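Unit Pricing Belongs on the Shelf, in Type People Can Read

The price of a packaged good is two numbers. One is what the buyer pays at the register. The other is what the buyer pays for a fixed amount of the contents. Stores print the first in large type on every label. The second is often printed small, printed in the wrong unit, or left off. My argument is that the second number should be mandatory, that it should be at least half the height of the first, and that the choice of unit should be taken away from the retailer.

I spent nine years writing label templates for grocery chains, most of that time at Grindthorpe, which supplied shelf-edge software to mid-sized stores. A label template is a small database query with a layout attached. It pulls the item name, the selling price, the package size and, where the client has asked for it, a unit price. The arithmetic is trivial. The trouble sits upstream, in the package size field, and downstream, in the layout.

Take the upstream part first. The size field is filled in by whoever set up the item, in whatever unit was on the carton. Ground spices arrive in grams, ounces and, in the case of one importer I dealt with for years, "jar." If the field says "1 jar," the unit price is the selling price. The software will print it without complaint. I have seen labels on which three neighboring brands of the same powder were priced per ounce, per 100 grams and per each. Every one of those labels was arithmetically correct. A shopper comparing them would have needed a calculator and a conversion table.

Paper towels are worse. A roll can be priced per roll, per sheet, or per hundred square feet, and the maker controls the size of the sheet. Dish soap is sold by volume although concentration varies between brands. I accept that no unit will capture concentration. That is a reason to pick one and hold to it across the category.

The downstream part is layout. A standard paper shelf label is a narrow strip, and everyone wants a piece of it. Marketing wants the loyalty price. Operations wants the stock number, the facing count and the date of printing. The barcode needs its quiet zone or the handhelds will not read it. After all that has been placed, the unit price goes into what is left, which is usually the lower left corner. On the Trosport rail, a common fixture in the stores we served, the lower left corner sits behind the lip of the plastic channel for any shelf below the knee. We reported this. The rail was not changed, and neither was the template.

Promotions remove even that. When an item goes on sale, many stores cover the regular label with a second card showing an old price and a new one. The card has no unit field. It is often filled in by hand, and a clerk with a marker and a cart of stock to put away is not going to divide by the net weight. So the unit price disappears at the moment when the price has changed and the comparison matters most. A discount on a small package can still leave it dearer by weight than the large one beside it at full price. The shopper sees the discount, since it is the largest thing on the card.

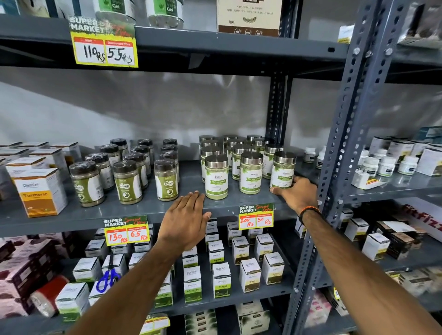

Oddly, the store owners I hear from object to this part the most. Vlček wrote to me after an earlier version of this piece: "You have never had to change a shelf on the evening before a sale. If I have to work out a price per 100 grams for every card, I will put up fewer cards, and the customer will get fewer discounts. People can read the weight on the package. They are adults."

I take the labor point seriously. The point about reading the weight I do not. Net weight is printed on the package in the size the law requires and no larger, frequently at the back or near the base. To use it, a shopper has to lift the item, turn it, find the figure, remember it, and repeat the process for each alternative. The division then has to be done mentally, with prices that rarely divide evenly. A person can do this for one purchase. A person with 30 items on a list will do it for none of them.

As for labor, the card need not be computed by hand. A reference sheet kept at the back office printer, giving the price per 100 grams for each sale item, would cover the usual case. Stores that already print their regular labels have the data and could print the promotional card from the same record. For the rest I would allow an exemption by size. A store that carries fewer than 1,000 items has short shelves and few competing brands, and the benefit there is small. Above that line I see no good case for leaving the field blank.

The rule I would write has four parts. Each category gets one unit, set by the regulator and published as a table. The figure is printed at no less than half the height of the selling price. It appears on every price display, temporary cards included. And the package size field is checked at item setup against the table, so that "jar" is rejected before it reaches a printer.

The last part would do most of the work. In a pilot we ran with the Grondness stores, we did nothing except add that check. It took 2 weeks to clean the spice and tea categories, mostly by weighing things. Layout was untouched and the type was still too small, but the numbers could at least be compared with one another. The chain kept the check after the pilot ended - I suspect because it also cleaned up their reorder reports.

There is a stronger objection, which is that shoppers ignore unit prices even where they are shown well. Some do. Brand habit, storage space and cash on hand all push against buying the cheapest package by weight, and a household that uses a pinch of something twice a year has no reason to buy a pound of it. A unit price does not instruct anyone to buy the large size. It reports a rate. Gas stations post price per gallon on a sign that can be read from a moving car, and drivers are free to buy from the more expensive pump. Many do, and the sign stays up.

Electronic shelf labels are offered as the way out. They solve the promotional card, because the sale price and the regular price come from the same record. They do not solve the size field. A screen showing a price per jar is still showing a price per jar, and the unit price on the models I have tested is set in smaller type than it was on paper.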